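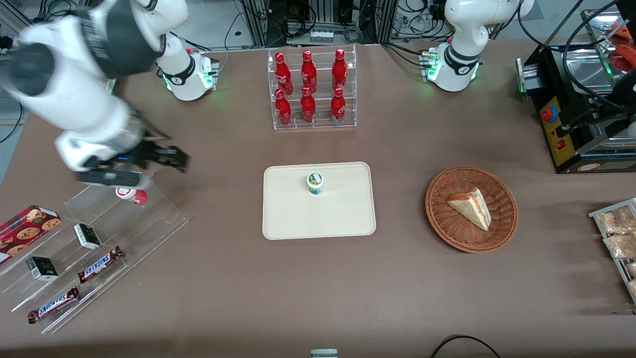
Nutby Conference Center
Catering and Break Area Inspection Checklist
Area covered: second-floor break area, service pantry, dry storage room 211, corridor outside room 301
Inspection month: June
Completed by: Seija Ahonen, Building Services

Instructions to inspectors
Mark each item Yes, No or N/A. Any item marked No must carry a comment and a target for correction. Items marked "repeat" were also open at the previous inspection.

Section A. Cold storage and chilled food

A1. Refrigerator thermometer present and readable. Yes.
A2. Refrigerator reading at or below 4 degrees Celsius. Yes.
Comment: The reading was 4 degrees at the start of the visit and the same at the end. This leaves no margin. The setting should be lowered by one step and checked again before the next catered event.
A3. Temperature log completed for each day of use. No (repeat).
Comment: Entries are missing for two mornings. The log sheet hangs behind the pantry door, where it is easily overlooked. Move it to the front of the refrigerator.
A4. Chilled items labeled with date of preparation. Yes.
A5. Raw ingredients stored below ready-to-eat items. N/A. No raw ingredients are kept on site.

Section B. Service and display

B1. Ready-to-eat items wrapped or covered until served. Yes.
B2. Baskets and trays clean, undamaged and free of splinters. Yes.
Comment: Woven baskets are acceptable for wrapped items only. Unwrapped bread or pastry must go on a washable tray or a clean liner.

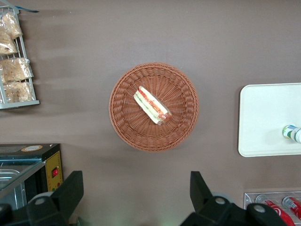
B3. Allergen cards available for every item offered. No.
Comment: Cards supplied by Gunawan Catering list wheat, milk and egg but omit sesame and mustard. The supplier has been asked for a corrected set. Until it is received, staff are to direct questions to the ingredient binder in the pantry.
B4. Removal time for chilled items written on the service sheet. Yes.
B5. Tongs or gloves provided for unwrapped items. Yes.

Section C. Cleaning and hygiene

C1. Handwashing sink stocked with soap and paper towels. Yes.
C2. Sink free of dishes and stored objects. No.
Comment: Two coffee pots were soaking in the handwashing sink. They were moved during the visit. A sign will be ordered.
C3. Sanitizer solution tested and within range. Yes.
C4. Cleaning products stored away from food. Yes.
Comment: The Orkex surface cleaner has been moved to the locked cupboard as requested last time. Item closed.
C5. Waste containers lidded and emptied daily. Yes.

Section D. Floors, exits and fire safety

D1. Exit routes clear to full width. No.
Comment: Folding chairs were stacked in the corridor outside room 301, on the hinge side of the fire door. The door opened fully, but the stack narrows the approach. Chairs are to be returned to storage by the end of each event.
D2. Fire extinguisher in place, with current tag. Yes.
D3. Floor free of trip hazards. Yes.
D4. Boxes in room 211 kept at least 30 inches from the heater. Yes.
D5. Dishwasher door seal intact. No (repeat).
Comment: The lower seal on the Drasow unit is worn and leaves a small puddle after each cycle. The part is on order – the unit may be used for short cycles only, with a mat in place.

Section E. Records

E1. Previous report available in the pantry binder. Yes.
E2. Staff food handling certificates current. Yes.
E3. Pest control visit recorded. Yes.

Follow-up
Items A3, B3, C2, D1 and D5 remain open. Responses should be sent to Building Services in writing within 30 days. Items A3 and D5 will be referred to the facility manager if they are still open at the next inspection.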